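Print this page | E-mail this page

January 29, 2019
By the shop floor desk

Ninska drawer and door package, reviewed after a winter of use

We run a small supply room at Farnum. People on the floor need gloves, drill bits, fittings and labels, and somebody has to open a drawer, take out the part and put it in a tray. The room has 800 drawers and a wall of cupboards, and five people have shared that work for as long as I have been here. In November we started using Ninska, a simulation package for planning robot arm work, to find out how much of the drawer opening could be handed over. We bought it through Taşdemir, who also sold us the arm.
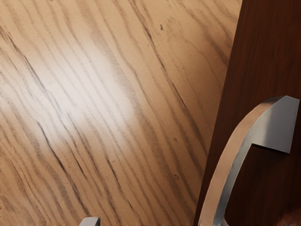 5 min read

Ninska lets you build a room on the computer, put an arm in it and rehearse a job before any hardware moves. You choose furniture from a library or draw your own, set the arm next to it and teach it where to go. You can watch from the side of the table or from a close view at the handle. Most of our time has gone into the close view, because handles are where our jobs fail.

Setup was slower than the sales sheet suggested. The room tools are easy enough. You drag a table in, put a cabinet on it, pick a surface and move on. The joint settings for doors and drawers are harder. Each one needs a direction of travel, a limit and a figure for how stiff it is, and the manual gives you the names of the boxes and very little about what to put in them. We ended up pulling our own drawers with a spring scale and typing in what we read. Expect to do the same.

Handles come in several shapes and you can change the color and finish of each. There are amber ones, brushed metal ones, straight bars and curved bars. I thought the choice of finishes was decoration until we found that the vision part of the package does worse on a shiny surface. After that we tested every job on more than one finish.

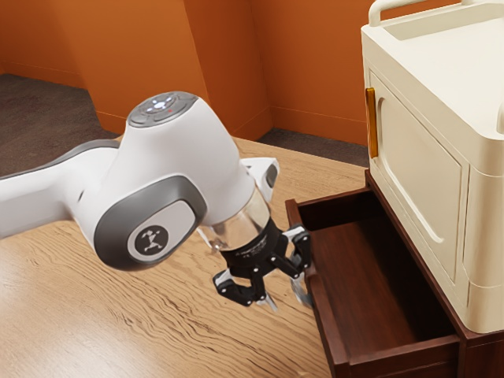 Gripper open beside the drawer, cabinet to the right.

The side view is the one to show to the people who do the job now. It gives a fair idea of how much room an arm takes up. Ours reaches across a good part of the table, and two of our people saw right away that there would be no place to set down a tray while it was working. They were right, and we moved the tray stand before the real arm was bolted down. I would bring the staff in on the first day next time. We waited a couple of weeks and lost the benefit of what they knew.

What changed for them is less than they feared and more than the brochure said. All five are still here. The arm does the low drawers, which used to mean a lot of bending, and everyone is glad to be done with those. The upper cupboards are still opened by hand. Two people now spend part of each shift teaching new jobs and clearing stops, and they asked for a higher pay grade to go with it. They got it, though it took longer than it should have. The others say the room is duller than before, with less talk at the counter. I don't have a fix for that and the software certainly doesn't.
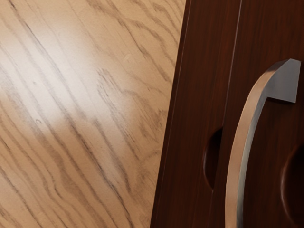 Grip planning is the strongest part of the package and the reason I would buy it again. You mark the part of the handle you want held, and Ninska works out an approach and warns you if a finger would hit the door. Straight bars gave us no trouble. Curved pulls took more work. On an arched silver handle like this one, the bar sweeps down from a squared mounting block, and the planner's first choice was often too near the block, where the fingers have less space. Moving the mark down to the straighter part of the bar cured most of it. The warnings are clear and name the part that is in the way.

We also tried Gunus, which costs less. Its room builder is quicker to learn and the help pages are better. It has no grip planner, though, and for drawers you are left nudging the fingers into place by hand. For moving boxes from one shelf to another I would take Gunus and save the money.

Ninska costs us $68 per seat per month with support through Taşdemir. Support answers the phone and knows the product. Updates have twice reset our drawer limits to the default, so keep a written copy of your settings.

Good: grip planning, useful warnings, a side view that people outside the project can follow.

Bad: thin manual, joint settings left to guesswork, updates that wipe settings.

If you have a lot of drawers and someone willing to spend the first weeks measuring them, it is worth the price. A shop with only a few cupboards would be better off buying a decent stool.

Print this page | E-mail this page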